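Cinlow 344 Plug-In Energy Monitor
Sold by Nistham Electrical
Product code: 356-B
Price: 19.99 including VAT
In stock

We put off selling plug-in energy monitors for a long time, and we still think most of what gets written about them is rubbish. A meter doesn't save you any electricity. It tells you what one appliance is using, and then you have to do something about it.

The Cinlow 344 goes between the wall socket and the appliance. It shows watts, total units used and a running cost, once you've typed in what you pay per unit. The maker's leaflet says a household could "slash bills by a third". We asked Cinlow where that came from and haven't had an answer, so please ignore it.

What we can say is that the readings were close to our bench meter on kettles and heaters. On very small loads, such as a phone charger left in with no phone on it, they wandered. The dearer Besson did better there, but it costs more than most people will ever get back. The Ullano we sent back.

Maximum load: 13 amps
Display: watts, units, cost, hours
Memory: keeps totals when unplugged
Lead: none, plugs straight in
Guarantee: one year, return to us

Don't expect much from "standby killer" strips either. A modern telly on standby uses very little, and a strip with a light in every switch uses a bit itself. Measure first, then decide whether you need one.
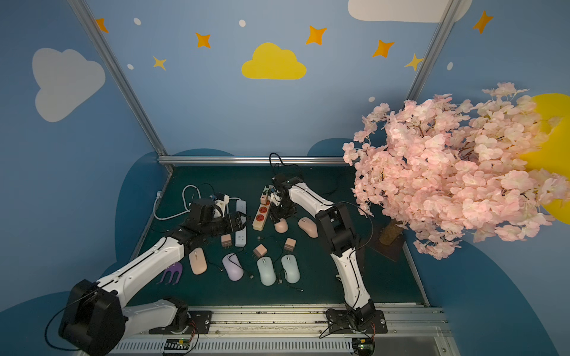
Dunmore, who bought one in May, wrote to say we were being too hard on it: the meter had shown an old garage freezer running nearly all day, and replacing the door seal cost less than the meter did. Fair enough. A freezer is where we'd start too, and you need to leave it on for a full day before the figure means anything.

Not for outdoor use. Don't plug one monitor into another.

Returns within 30 days, unused or faulty.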